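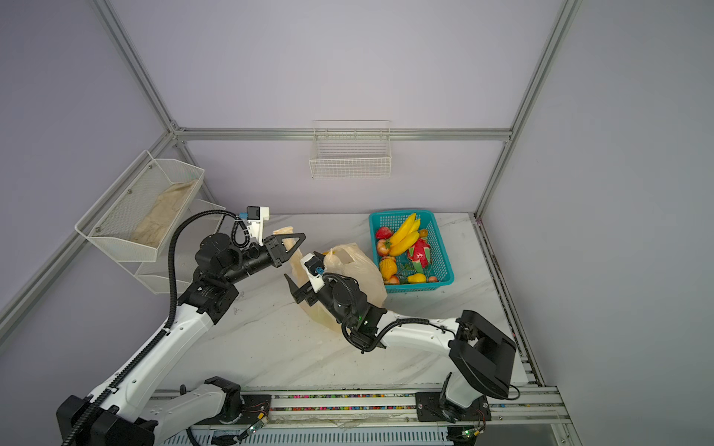 Feven Gashaw

October, bag-packing notes, afternoon into evening

Picking up from where Sum-yee left off on the fruit-into-bag task. We have 200 teleop demos now, and I threw out the ones where somebody (mostly me!) stopped halfway to rethink a grip, so the training set is 192. Same bimanual policy as before, same wrist cameras plus the fixed view. The only thing I changed is how we label the stages.

Old way: one long episode, one instruction, good luck. The policy would get the bag more or less where it wanted it and then dither, both grippers hovering like they were waiting for each other. I-hsuan's idea was to cut each episode at the moments when contact changes – gripper touches plastic, gripper lets go – and feed the stage in as an extra token. I was skeptical about doing the cuts by hand so I wrote a little script that goes off the gripper current, and it gets most of them right. The ones it misses are nearly all first touches, because the bag is so thin the current barely moves. Yurii wants to try using the wrist image there instead. Fine by me, he can have that one.

Ran 40 rollouts with the stage token on the Chien checkpoint. Full successes went up a lot over the old labels, but I want Ming-te to rescore them blind before I put a number anywhere. I know what I was hoping to see and I don't trust myself on the borderline ones.

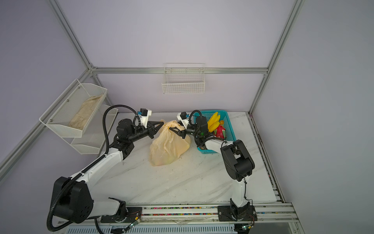

The part I keep going back and forth on is what counts as a finished lift. Sum-yee's rule was bag clear of the table and neither arm slipping for a couple of seconds. I'd like to add that the load has to be shared, so I've been logging wrist torque on both sides. When one arm takes nearly everything the bag swings, and then the next stage starts from a pose we have basically no demos of. Went through the worst swings and they're all cases where the second gripper closed late.

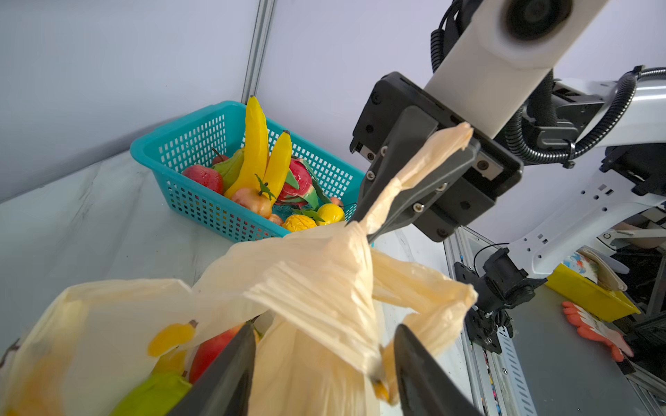
Photo: Noreo bench, wrist camera

So timing matters more than grip position, at least for the knot. I tried shifting the close command on the late arm by 44 ms and the swing got smaller, but that's three runs, so don't quote me.

To do: rescoring (Ming-te), first-touch cuts (Yurii), retrain without the torque input to see if it's doing anything at all. Also ask I-hsuan where the old Pomness config went, I can't find it on the shared drive.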